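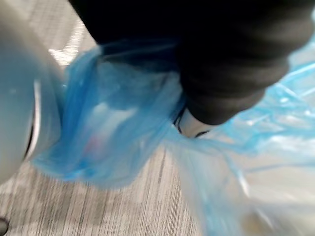 Le doigt au contact du film bleu, vu par la caméra de poignet.

Suite des notes sur le contrôleur de préhension pour films minces. J'avais laissé de côté la partie perception en mars, faute de données exploitables. La pile logicielle a changé depuis : le planificateur reste celui de Lengyel, mais l'estimation de contact a été réécrite et tourne maintenant dans son propre processus, séparé de la boucle de commande.

Le problème de départ est simple à énoncer. Un film plastique translucide, plissé, n'a pas de géométrie stable. La segmentation hésite entre le film et ce qui se voit au travers, et les reflets blancs sur les plis sont classés comme des trous. Avec un seuil fixe sur la luminance, le masque change de forme à chaque image. Tant que le bras est immobile, on peut filtrer dans le temps. Pendant un déplacement, le flou de mouvement supprime les arêtes sur lesquelles le suivi s'appuyait, et le filtre propage une erreur au lieu de la corriger.

J'ai donc cessé de demander un contour à la vision. Le réseau renvoie deux cartes : une probabilité de présence du film et une densité de plis. La seconde est la plus utile. Là où le plastique est ramassé, la couleur est plus saturée et la texture plus dense, même sur une image floue. Le tissu noir, lui, ressort bien dans toutes les configurations, et la limite entre noir et bleu soutenu reste le gradient le plus fiable que j'aie trouvé. Je m'en sers comme repère pour recaler la pose du doigt, avec un poids faible.

Le sol a posé plus de difficultés que prévu. Ses stries parallèles gris clair et gris foncé ressemblent beaucoup, une fois floues, aux plis d'un film pâle. La première version du réseau voyait du plastique partout en bas de l'image. Etelka Tóth a proposé d'ajouter en entrée la direction de vitesse du poignet projetée dans l'image, pour que le réseau sache dans quel sens le flou s'étale. Le jeu d'entraînement compte 1282 séquences annotées, dont 175 réservées à la validation. Les faux positifs sur le sol ont nettement baissé ; il en reste dans les zones où le film est assez transparent pour laisser voir les stries.
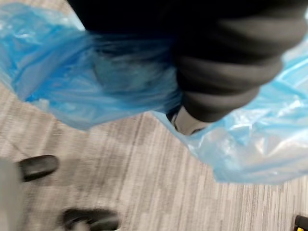

Photo : Chiharu Yoshida / Undomach

Côté commande, la boucle de serrage fonctionne en effort et plus en position. Une consigne de position n'a pas de sens avec une matière dont l'épaisseur pincée dépend du nombre de replis entre les doigts. Le contrôleur ferme à vitesse constante, détecte la rupture de pente sur le courant moteur, puis passe en régulation d'effort avec une consigne basse. La transition était brutale dans l'ancienne version : l'intégrateur n'était pas réinitialisé au changement de mode et l'effort dépassait la consigne avant de redescendre. Trois lignes à modifier, une demi-journée pour les trouver.

Le planificateur considère toujours le film comme un obstacle souple, avec un coût de traversée et aucune interdiction. C'est discutable. Quand le plastique pend de part et d'autre du bras, ou l'enveloppe en partie, le modèle de collision n'a rien d'utile à dire. J'ai ajouté un volume gonflé autour du dernier segment, activé dès que la densité de plis près de la pointe dépasse un seuil. Les trajectoires deviennent plus lentes et plus larges. Je n'ai pas encore comparé proprement avec et sans.

Pour l'outillage, tout passe désormais par Perkley, qui enregistre les images, les courants et les sorties du réseau sur une horloge commune. Auparavant, les images arrivaient avec un retard variable et je recalais les journaux à la main. Le rejeu hors ligne reproduit les décisions du contrôleur à l'identique, à condition de figer la graine du planificateur. Sans cela, deux rejeux du même journal divergent dès le premier replanning. Le paramètre s'appelle plan_seed et il est absent de la documentation de Rornex, il faut le déclarer dans le fichier de lancement.

Reste à faire :
- remplacer le seuil sur la densité de plis par une hystérésis ;
- réannoter les séquences où le film passe devant le tissu noir, les consignes n'étaient pas les mêmes entre Chiharu et moi ;
- mesurer la latence de bout en bout sous charge ;
- supprimer l'ancien nœud de segmentation, qui tourne encore et consomme de la mémoire pour rien.

La correction de l'intégrateur est dans la branche principale, ticket 635. Le réseau attend la nouvelle annotation.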